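빨래 바구니 앞에서 겸손해지는 일에 대하여
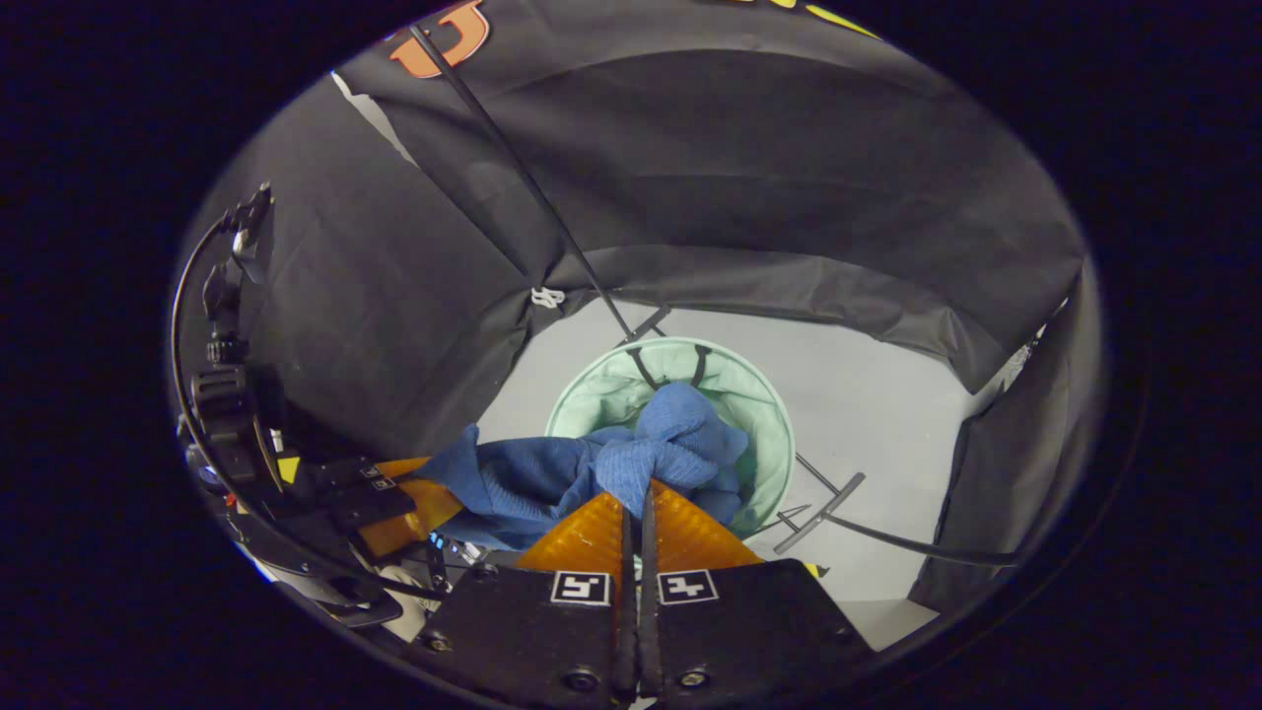 민트색 바구니 위에서 파란 천을 집은 손잡이형 그리퍼. 바닥은 회색, 벽은 어두운 천.

공유 작업실 '플루어스테드'의 구석 자리를 쓴 지 두 번째 겨울이다. 월세를 나눠 내는 사람들은 의자를 깎거나 자전거를 고치는데, 나는 집게로 빨래를 집는다. 옆자리에서 보면 취미치고는 꽤 슬퍼 보일 것이다. 집에 가면 진짜 빨래가 쌓여 있으니 더 그렇다.

그래도 이 글에서 하고 싶은 말은 하나다. 집에서 로봇을 만드는 사람은 팔부터 사지 말고 집게부터 손에 쥐어 봐야 한다. 말 그대로 손에 쥐라는 뜻이다. 나는 순서를 거꾸로 밟았다. 처음 한 일은 '그라토프'라는 중고 관절 키트를 들여놓은 것이었고, 그 물건은 10주 동안 책상 위에서 커피잔을 밀어 떨어뜨리는 재주를 익혔다. 커피잔은 내가 가르친 적이 없다.

팔을 치우고 집게만 남기자 일이 갑자기 부끄러울 만큼 단순해졌다. 사람이 들고, 사람이 다가가고, 손가락 두 개로 집는다. 모터가 떨리는지 제어 주기가 밀리는지 따질 것도 없다. 집히지 않으면 손가락 모양이 나쁘거나 내가 나쁜 것이다. 대개는 내가 나빴다.

천은 정말이지 무례한 물건이다. 나무토막은 어제 놓은 모양 그대로 오늘도 기다려 주는데, 천은 한 번 놓을 때마다 다른 물건이 된다. 주름이 손잡이처럼 솟아 있으면 누구나 천재가 되고, 납작하게 퍼져 있으면 바닥만 긁는다. 바구니도 협조적이지 않다. 접이식 망사 바구니는 건드리면 건드리는 대로 물러나면서, 집게가 틀렸는지 조준이 틀렸는지 끝내 알려 주지 않는다. 단단한 플라스틱 통으로 바꾸면 된다는 조언을 여러 번 들었다. 맞는 말이다. 다만 우리 집에는 단단한 플라스틱 통이 없고, 나는 우리 집에서 쓸 것을 만들고 있다.

배경 천 이야기도 해야겠다. 가정용 로봇을 만들겠다는 사람이 왜 천막부터 치느냐는 질문을 작업실에서 제일 많이 받는다. 반은 빛 때문이다. 오후 네 시쯤 창으로 해가 들어오면 마커 인식이 엉망이 된다. 나머지 반은 체면 때문이라고 해 두자. 어른이 바구니 앞에 쪼그려 앉아 같은 천을 집었다 놓았다 하는 모습은, 아무리 열린 공간이라도 다 열어 둘 필요는 없다.

물론 천막 안에서 되는 일이 거실에서도 된다는 보장은 없다. 자작 로봇 영상의 상당수가 이 지점에서 슬쩍 눈을 감는다고 나는 생각한다. 잘 치운 바닥, 고른 조명, 한 장짜리 천. 거기서 31번 연속으로 집었다고 자랑하는 글을 나도 작업실 게시판에 썼다. 그날 저녁 같은 집게를 집에 가져가 양말 더미에 들이댔고, 게시판에는 후속 글을 올리지 않았다. 성공 횟수만 적힌 글을 보면 이제 나는 그 집의 양말이 궁금하다.

그렇다고 작은 무대가 쓸모없다는 말로 들으면 곤란하다. 내 불만은 무대를 집이라고 부르는 버릇에 있다. 무대에서는 한 번에 하나만 바꿀 수 있다. 손가락 패드의 각도를 바꾸고, 집고, 적고, 다시 바꾼다. 지루하기가 이루 말할 수 없지만, 그 지루함을 건너뛴 대가가 그라토프였다. 나는 이미 커피잔으로 값을 치렀다.

돈 이야기를 빼면 위선이겠다. 같은 작업실의 '테투벨' 모임은 부품을 공동으로 사는데, 단톡방에서는 누군가 더 좋은 모터를 발견할 때마다 축제가 열린다. 더 좋은 빨래 바구니를 발견했다고 축제가 열린 적은 없다. 우리가 만든다는 로봇은 결국 바구니와 천과 바닥을 상대해야 하는데도, 예산표에서 그런 것들은 '기타' 칸에 들어간다. 내 계산으로는 지난 한 철 동안 가장 많이 배운 물건이 전부 그 칸에 있었다. 모터 칸에서 배운 것은 배송 조회하는 법이다.

손으로 들고 하는 작업이 자동화냐고 따지는 사람도 있다. 사람이 집고 있으면 그건 그냥 비싼 집게 아니냐는 것이다. 그럴듯하다. 그런데 1,000번쯤 집어 볼 생각이라면 그중 앞부분은 사람이 직접 해 보는 편이 낫다. 어디서 손목을 틀게 되는지, 천의 어느 자리를 먼저 노리게 되는지는 해 보기 전까지 본인도 모른다. 나는 내가 늘 솟은 주름을 먼저 노린다는 것을 기록을 뒤져 보고야 알았다. 빨래를 그렇게 오래 하고도 몰랐다. 스스로도 설명 못 하는 동작을 기계에게 시키겠다고 나섰던 셈이니 그라토프에게 사과할 일이 조금 있다.

그러니 자작 로봇을 시작하겠다는 사람이 조언을 구하면 나는 팔 추천을 거절한다. 대신 집게를 빌려주고 자기 집에서 제일 귀찮은 물건을 하나 가져오라고 한다. 대부분은 실망한 얼굴로 돌아가 팔을 주문한다. 작업실 선반에는 그렇게 주문했다가 포기한 팔이 벌써 여럿 있고, 그중 '주판'이라는 상표가 붙은 놈은 모자걸이로 꽤 훌륭하다.

다음 달에는 수건 말고 셔츠로 넘어가 볼 작정이다. 단추가 있는 것으로 할지는 아직 정하지 못했다.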